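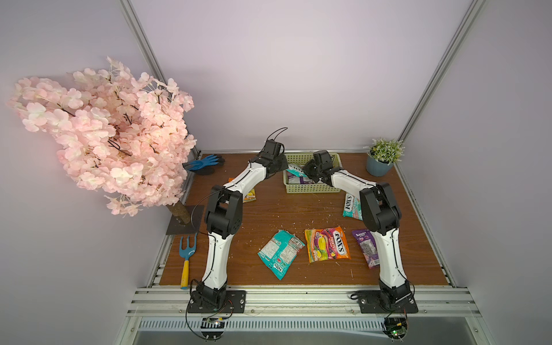

*Bench, Wednesday, before lunch. Both arms on the front rail.*

February, still on the Magsi hull. Writing this up while the tank drains, which takes forever, so forgive the rambling.

The 1:18 model of the river patrol boat went back in the water this morning with the new spray rails, and I'm pretty pleased! Last week she was throwing water over her own foredeck at anything above half throttle, and Hendrik Van Acker (who has to present this to the Dislow yard people, poor man) kept rewinding the video and groaning. With the rails moved down a touch the spray sheet peels off lower and goes out sideways. The wheelhouse windows stayed clear on every run except the last one, and I think I had the trim wrong on that one anyway.

Runs today: 9. Good ones: 7. Number four was junk, the tow post clamp slipped and I didn't notice until the load cell trace looked like a staircase. Run nine was the trim business. Both are marked in the log, please don't average them in.

Ballast notes, so I don't have to work it out again: 400 grams came out of the stern box and went under the gun mount position. That's standing in for the heavier mount Peltitz wants on the foredeck. She sits bow-down by a hair at rest, but once she's moving it mostly goes away. Mostly. I'd like to see it in a following wave before I promise anything, and the wavemaker is still making that clunking noise at the low end of its range (I wrote it up, Jillance have the ticket, no reply so far).

Also, the shallow-water question came up again. The boat is supposed to work in rivers that drop to almost nothing in the dry months, and we've been testing in water that is way too deep for that. I can put the false floor in, it's just a miserable job and it eats an afternoon. Hendrik says do it. Fine, Hendrik.

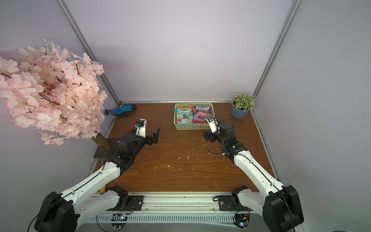 Do we need to rerun the straight-line resistance tests with the false floor in?

Only the slow and middle speeds. The top-speed runs on the old depth are good enough for the engine people, and the squat at low speed is what the yard is worried about.

Stuff to get done before the next session:

- re-glue the port rail near the bow, the last 2 cm are lifting
- new tow post clamp, or at least a new bolt for the old one
- zero the load cell cold AND after warm-up, write down both
- ask Peltitz if the mount weight includes the ammunition box, because their drawing doesn't say
- find the good towels

One more thing on the waterjet intakes: I taped over the grilles for the tow tests, same as before. If anybody compares these numbers with the self-propelled runs, remember the tape. I forgot it myself for a good ten minutes this morning and got very excited about a drag reduction that was just blue tape.

Tank's nearly down. Going to start lifting the floor panels in.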